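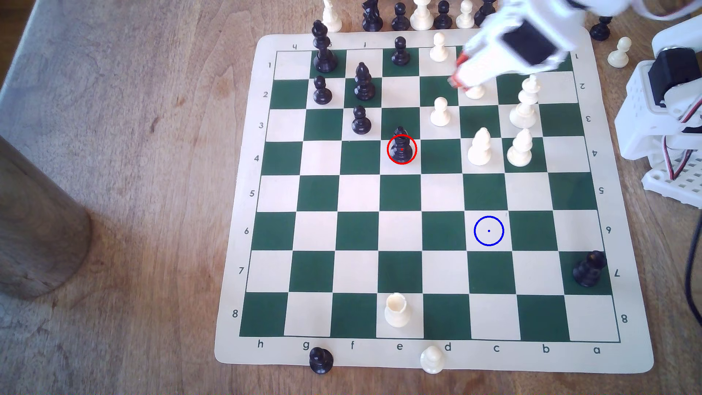

Teresa Blyden, section instructor

Week 5 handout — Memory, chunks and practice

Read before Tuesday. Bring the reading log, not the whole binder.

1. Where we left off

Short-term store is small. Few items, gone in seconds unless you rehearse. We did the letter strings in class, and most of you lost them the moment I asked you to count backwards. Normal.

2. Chunking

A chunk = a group of items handled as one. Phone number as area code plus the rest. CIA FBI NBC instead of nine letters. The limit seems to be on chunks more than on items. So what you already know changes how much you can hold. Write that one down, it comes back in week 8.

Classic evidence is chess. Show a position from a real game for a few seconds, take it away, ask people to rebuild it. Strong players put back far more than beginners. Scatter the pieces at random and most of the gap goes away. A small gap remains — see reading, second half.

Same idea in other fields: circuit diagrams, sheet music, X-rays.

3. The Comura word lists

Our in-class data. 30 words, two conditions, sorted by category or shuffled. Class total in the sorted condition was 73 percent recalled. I still have to type up the shuffled sheets, they'll go on the Rimis page. Two sheets had no condition marked, I left them out. Please mark the condtion next time.

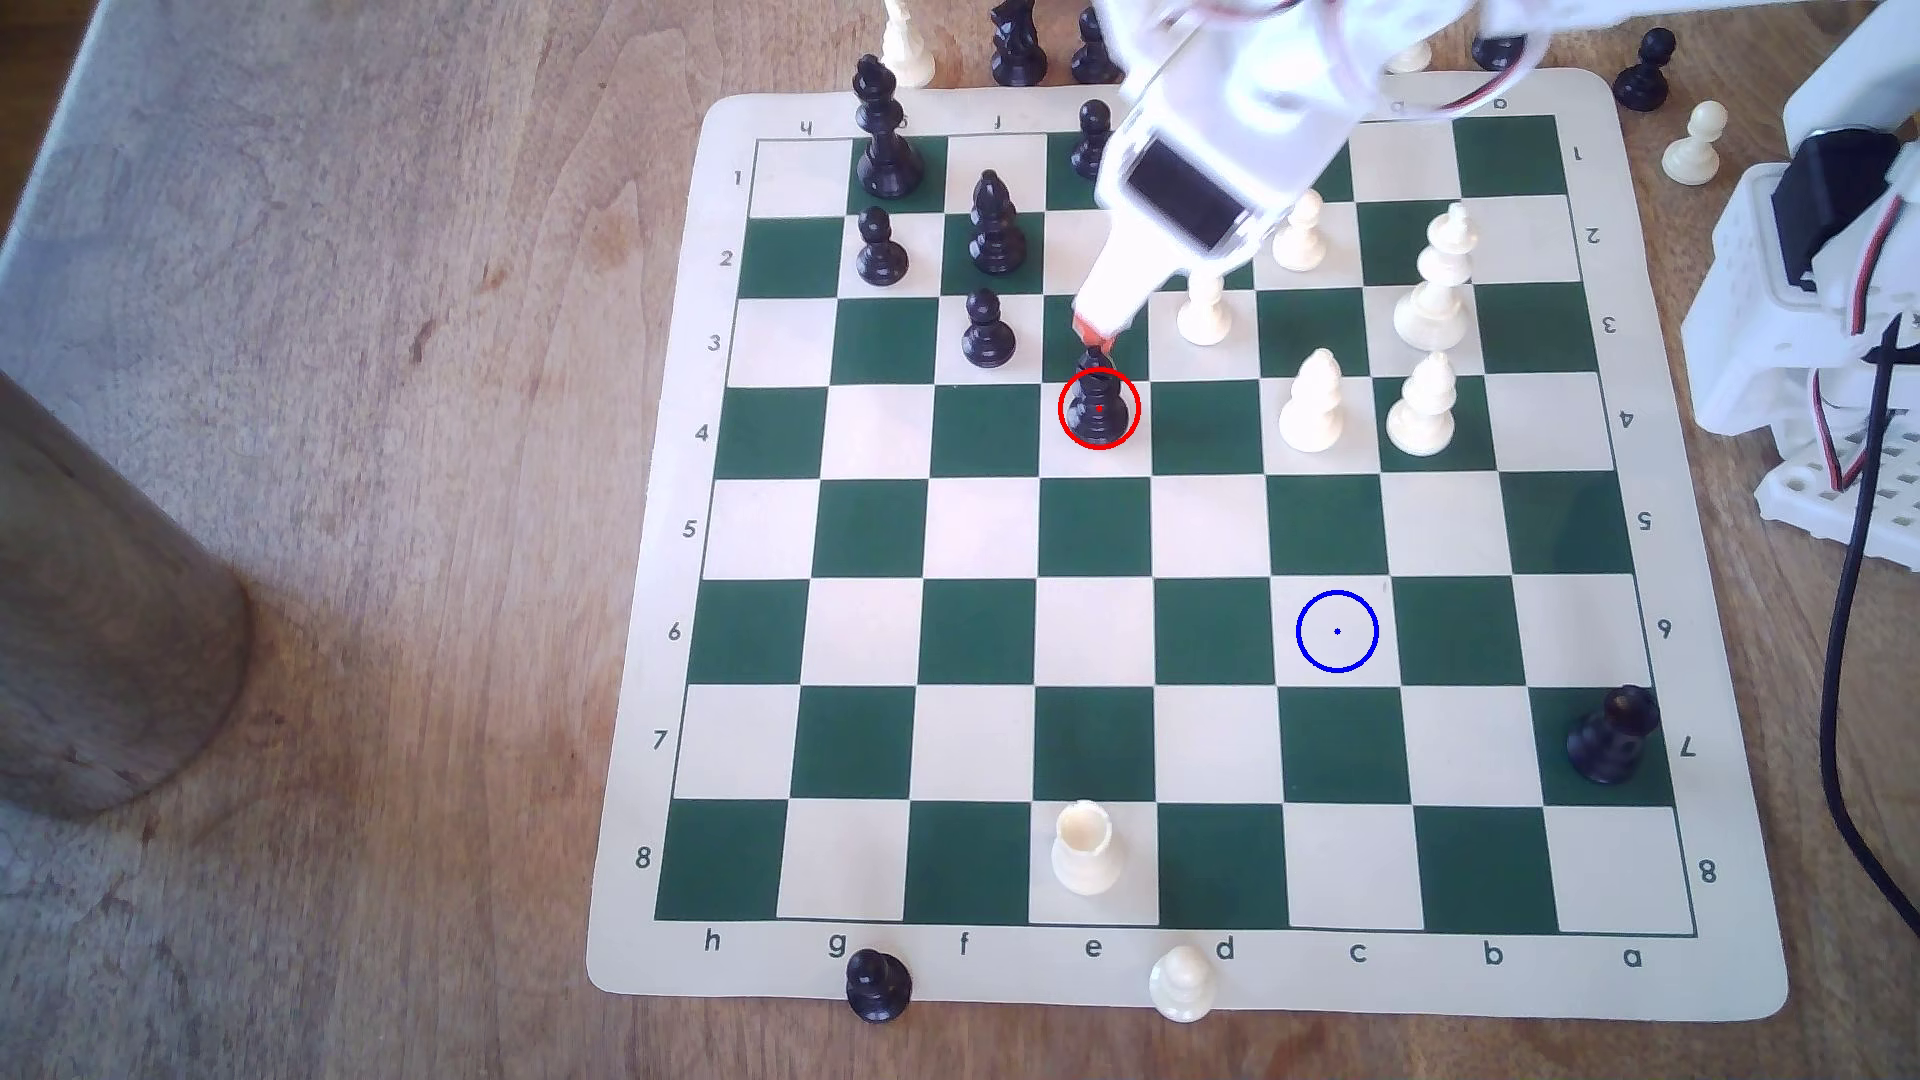 Fig. 2. Green and cream board, file letters running h to a along the bottom edge.

4. Practice

Hours alone are a poor guide. Look at what the hours are spent on: feedback, difficulty just past what you can do, repeats. Spacing helps too — four short sessions beat one long one for most material, especially vocabulary.

Common mix-up on the quiz: rereading feels like learning. Familiarity is recognition. The exam asks for recall. Close the book and write.

5. Due

One-page response, 500 words max. Pick a skill you have, name two chunks you use in it, say how you beleive you got them. Diagrams ok. Upload to Rimis by 9 pm, the link closes on its own and I can't reopen it.

Office hours moved to the small room next to the copier, same time.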